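Home / Reviews / Pets / Litter & Cleanup

Clivirent Litter Corner Set: Six Weeks of Scooping

382 shares | 16 comments

There is a limit to how excited a grown adult can get about a cat toilet, and I would like it on record that I reached mine somewhere in the Plallix pet aisle at 8 p.m. with a coupon in my hand. The Clivirent set is a litter tray, a scoop and a little lidded bin for the aftermath, sold together on the theory that you will never have to think about any of it again. I have thought about it twice a day since December.

The tray first. Mine is light blue, a color no cat has ever asked for, with raised walls all the way around. The walls are a decent height for a cat who steps in politely. I have one of those. I also have one who digs as if there's a pipeline down there, and for her the walls are more of a suggestion. I fill it with plain gray Chowdary litter, 40 pounds at a time, and the gray against the blue is easy to read when you're bent over it before coffee. 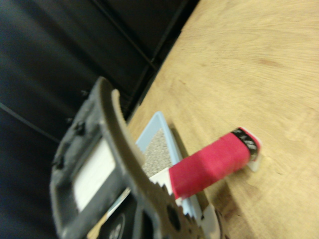
Handles are where I get picky. The scoop in the set is fine at its job, but bare plastic gets slick in a hand that has just been washed, and I wash mine a lot these days. I like a wrapped grip, something with a bit of give, and over the years I've put tape or cord on nearly everything in the house that has a handle. My spouse has asked me to leave the toothbrushes alone.

The business end of the scoop is better. It's white plastic with a grid of small holes in a flat blade, and the flatness matters more than I expected. Curved scoops leave a ridge in the corners of a rectangular tray. This one goes right along the wall and comes back with what you sent it for. Fine litter drops through after a couple of shakes. Coarser stuff takes longer, and if you buy the pellet kind you'll be standing there a while, reconsidering things. The handle is short. Tall people, bring a stool.
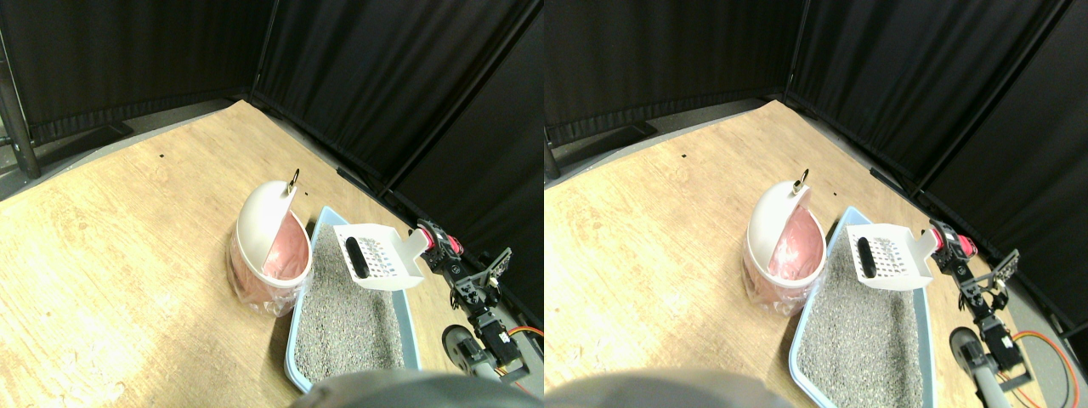
Then the bin, which I assumed was filler to get the price up and which has become my favorite part - I know how that sounds. It's small and round with a domed lid, and it takes an ordinary thin bag folded over the rim. I've been using pink ones from a roll of Skiturico liners that I bought for the bathroom and regretted there. The bag bunches around the outside and looks like a party dress on a fire hydrant, but it stays put. With the lid down I can't smell much from a step away. With my nose over it I can, and that one's on me.

Complaints: the bin is light enough that the digger has knocked it over on her way out, twice on a Sunday. The tray shows every scratch on the bottom once you empty it. And wooden floors plus gray litter equals grit in your socks, so budget for a mat, because there isn't one in the box.

I'd buy the tray and bin again. The scoop I'd keep too, after an evening with a roll of tape.

1,952 people found this review helpful

Contact us | © Litter & Cleanup Reviews | Back to top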